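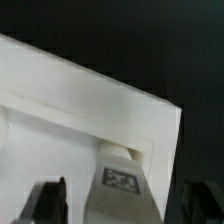 Setting up the Jordale tagged-parts kit, and whether you should

The Jordale kit from Fosen is a box of plain pale parts with square markers on them, sold to people who would like a robot arm to pick things up and put them somewhere else. I spent most of June with it. What follows is the setup as I ended up doing it, which is a different order from the one in the booklet. The booklet was written by someone who has never lost a screw.

Before you start

You need an arm with a two-finger gripper and a small camera near the wrist. A second camera looking at the table from the side is listed as optional. Treat it as required. When the wrist camera is close enough to a part to be useful, it can see very little else, and you will want a second opinion.

You also need a dark table. My first attempt was on a white desk, with white parts, and the software spent an afternoon admiring the desk.

Step 1. Lay out the table

Put the printed marker sheet down first and tape the corners. It carries four markers in a two-by-two grid, and the kit takes its bearings from them, so a sheet that curls is a sheet that lies to you. The tray goes within easy reach of the arm. Leave clear table between the sheet and the tray, or the first dropped part will land on something you just lined up.

Step 2. Calibrate

Run the calibration routine from the Erkley software, which comes with the kit and looks it. Pick "wrist, then table." The other option works too, but takes 5 minutes longer and ends on the same screen. Write down the error it reports. Mine was fine on the second try and terrible on the first, when the sheet was upside down.

Step 3. Line up on a tagged part

Bring the gripper in slowly with the marker facing the wrist camera, and stop when the fingers sit on either side of the part.

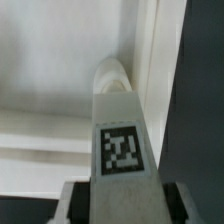

TIPS: CLOSE-UP VIEWS

A marker seen at a slant is acceptable. A soft one may be too, up to a point, and the only way to find that point is to cross it. If the software drops the tag as you get close, back off a little and refocus before you touch the lighting. I changed the lamps twice before trying this.

Watch the parts that taper. The fingers want to close on the wide end, and the default grip height in the software is set for straight-sided blocks. Ieuan Dafis at Fernandes, who sold me the kit, suggested lowering the approach in small steps and saving each one under its own name. He was right, and I now own a folder of nearly identical files.

Step 4. Bring in the second arm

Skip this if you have one arm and a quiet life. With two, set a no-go zone around each base before anything moves - the software will let you start without one, which I consider a character flaw. Then give each arm its own side of the table and let only one of them visit the tray at a time.
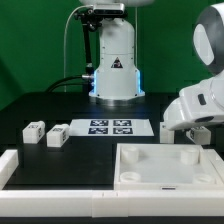 Step 5. Run it and leave it alone

Start with the speed at its lowest setting and keep a hand by the stop button. Do a full pass without changing anything, even if it is painful to watch. The log file for my first full pass ran to 3,248 lines, of which I understood the ones in red.

Should you buy it?

If you already have the arms, yes, with some grumbling. The parts are well made and the markers have stayed put. The software needs another year, and the booklet needs another author. Fernandes will take the kit back if the box is intact, so open it from the end with the tape.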